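Mesoder | Home | Guides | Kitchen Bench | FAQ | Contact

Kitchen Bench Rules: Frequently Asked Questions

These are the questions we get most often from teams submitting runs to the Mesoder kitchen bench. The rules apply to simulated benches and physical ones unless an answer says otherwise. If your lab has its own house rules and they are stricter than ours, follow yours.

Who are the rules for?

Anyone who records, scripts or scores arm motion on the kitchen bench. That covers people driving the arm by hand through a controller as well as people running a trained policy. Reviewers use the same text, so it helps to read it before your first submission and not after your first rejection.

Do I have to read all of it?

Read the sections on sharp items and appliances. The rest you can look up as you need it.
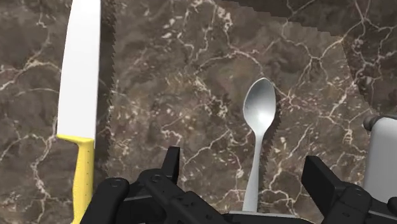 SHARP ITEMS AND TABLEWARE

Is a knife treated differently from a spoon in simulation?

Yes. Nothing can be cut in a simulator, but policies trained there get moved to real arms, and habits move with them. A run that swings a finger across a blade to reach a spoon will be marked down even if the spoon is picked up cleanly. When a knife and a spoon lie side by side and the spoon is the target, come down over the spoon and go back up the same way. Do not slide across from the knife side.

How much room do I leave around a blade?

Plan for a gap of 6 centimeters between the blade and any part of the gripper, including the linkages and the outer plates. People tend to measure from the fingertips and forget that the body of the gripper is wider. If the layout does not allow the full gap, say so in the run notes and slow down to half speed for that part of the path.

May the gripper pick up a knife at all?

Only in tasks that name the knife as the target. Grip the handle, never the blade. Keep the tip pointed away from the side where an operator would stand, and do not carry the knife over another item. Handing a knife to a person is outside the bench and we do not accept runs that try it.

Does the camera view count as proof of clearance?

No. A handle that seems to be behind the gripper in a wrist view may be touching it. Use the contact log. The picture is useful for working out what happened once the log has flagged something, but it does not replace the log.

Shadows in my renders have jagged edges. Will the run be rejected?

Not for that alone. Stair-stepped shadows usually come from a low shadow map setting. We accept them as long as every item can be told apart from the counter. Busy stone textures make this harder, so check a few views before you record a full batch. If you raise the setting partway through, start a new batch number so that the two groups are not mixed.

Can I change the countertop texture?

Yes, and we encourage it. Keep the counter height and the friction values as supplied. Write down the name of the texture in the run notes. If tiles or patches overlap in view, leave them or fix them, but do the same thing across the whole batch.

APPLIANCES AND APPROACH

Where should the arm be before it goes near an appliance?

Stop above it first. The rule is a hold of 2 seconds with the fingers pointing down and the gripper still, then a straight descent. The hold gives the operator a chance to stop the run, and it gives the reviewer a clean point to measure from.
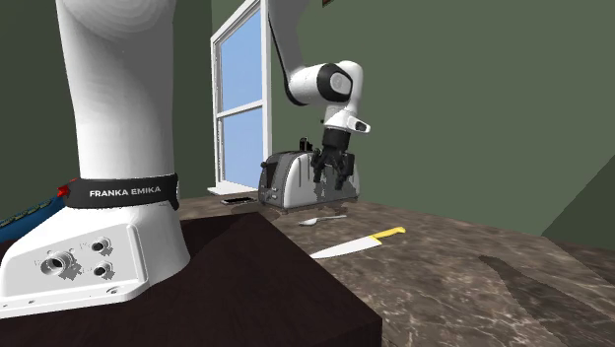

With a toaster the hold matters more than with a bowl or a plate, because the slots are narrow and the lever is easy to catch with a finger or a bracket. Line up with the slots during the hold. If you are off, go back up and correct from there. Turning the wrist while the fingers are already down in the slot is a fail under the Foulkes checklist, which is the one our reviewers score against.

Is the toaster assumed to be off?

On a physical bench it must be unplugged, and the plug must be where the operator can see it. In simulation, treat it as live. Fingers stay out of the slots unless the task calls for placing or removing bread.

Can loose cutlery stay on the counter during an appliance task?

Yes, if the task file puts it there. Clutter is part of what we test. The clearance rule for blades still applies while the arm is working on something else, and this catches a lot of teams, mostly on the way back to the home pose.

Does the mounting block count as an obstacle?

It does. Add the block and the base of the arm to your collision model. The supplied model has both, but some teams trim it to save time and then report paths that no real arm could follow.

What speed limit applies?

The limits are in the task file and differ by task. Our one general rule is that speed near an appliance may not be higher than speed near a blade.

SUBMITTING AND REVIEW

How many runs do I send?

Send 12 per task, in the order they were recorded. Do not leave out the bad ones. A set with failures in it is scored normally. A set with gaps in the numbering is sent back.

What goes in the run notes?

The task name, the gripper model, the texture and lighting names, any change to the scene, and any stop made by the operator. Plain sentences are fine. If you use the Kekuten logger, the first four are filled in for you and you only need to add the stops.

How long does review take?

Some 11 working days. It is slower in June, when most of the course groups submit.

My run was marked down and I don't agree. What can I do?

Reply to the review message with the run number and the part of the log you want looked at again. A second reviewer will read it without seeing the first score. The second score stands.

Can I use these rules for my own bench?

Yes. Keep the name of the source and list what you changed. The Stimport dish rack bench started that way and still shares our section on blades.

Related pages
Setting up the counter and mounting block
Foulkes checklist, printable
Kekuten logger: first run
Stimport dish rack bench: what differs
Reading a contact log

Contact the bench team | © Mesoder | Back to top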